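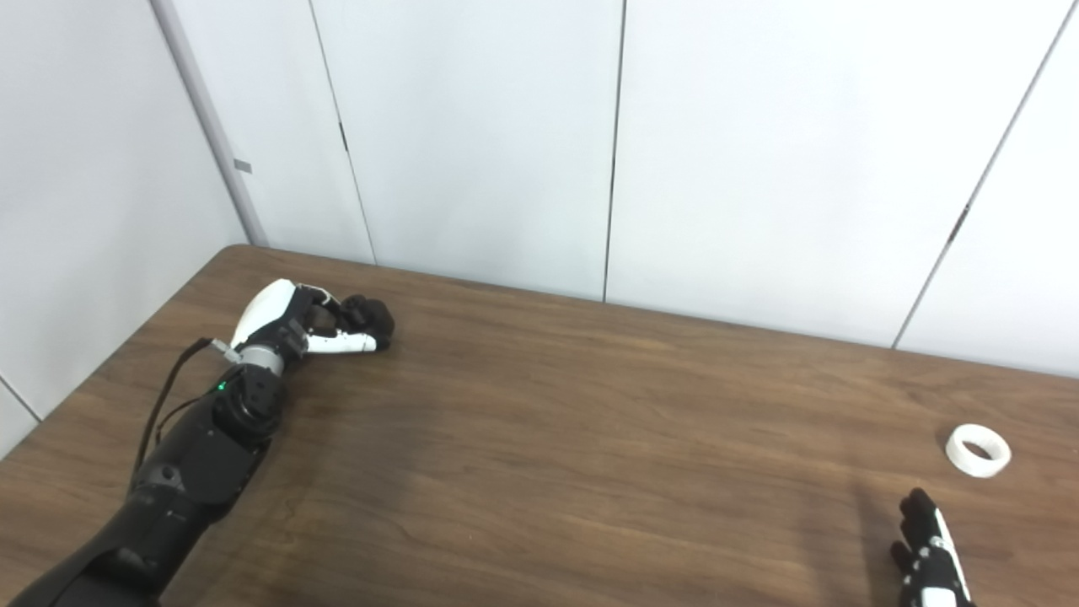 Ticket 1165 - white ring won't stay on the black base

Opened by Melati Mangundap, Sunday, November 8, 2020

Hi all! I've got the Pillier set on the wooden table and the white ring keeps popping back off the hub. I've tried it 4 times now, same thing every time - it goes down a little, then sits crooked. The old ring from set 782 never did this (I still have it somewhere, will dig it out).

Reply from Audrey-Anne Sutherland

Could you check the ring itself first? Look at the ridges on the outside and tell me if any feel flattened.

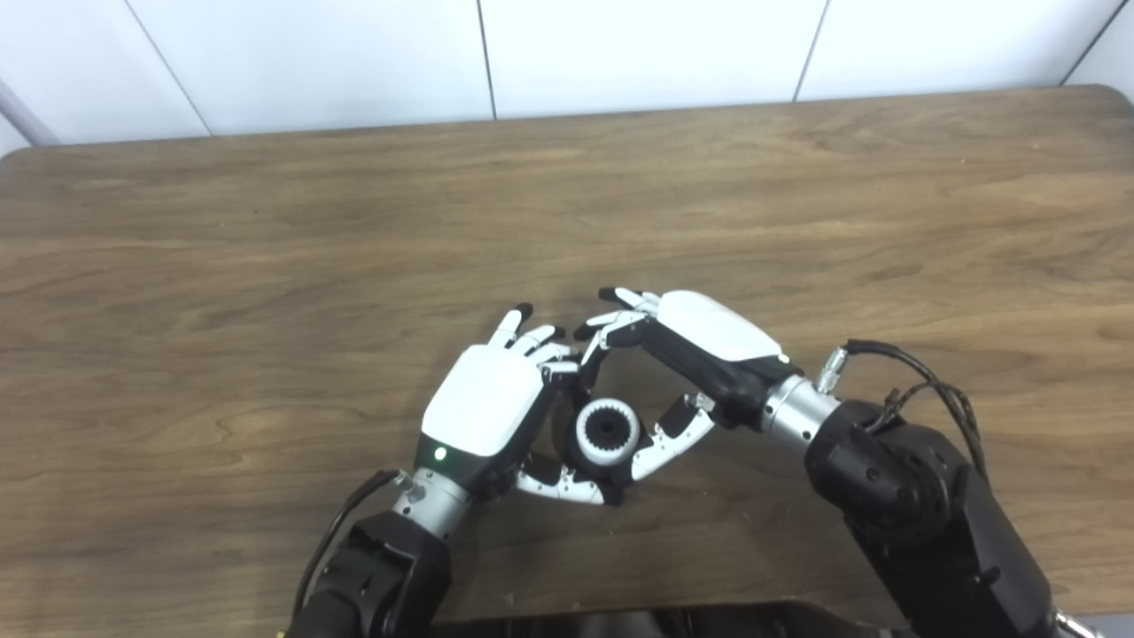

White ring held upright, ridged rim and dark center opening.

Ridges feel fine to me, no flat spots. I ran a fingernail all the way around - nothing catches.
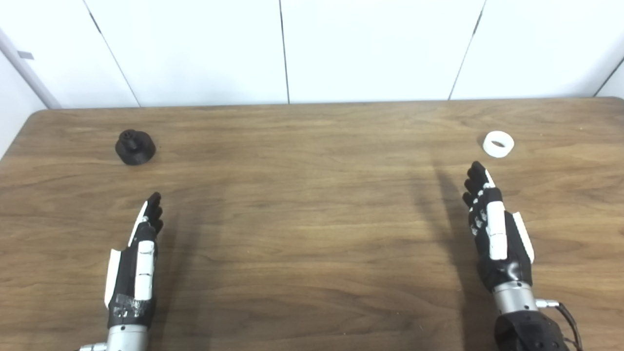

Next step, Audrey-Anne

Great, leave the two parts separate for now. Please measure across the hub at the knobs and send me the number. I'll ask Prodberg for a spare ring too.

Status: waiting on Melati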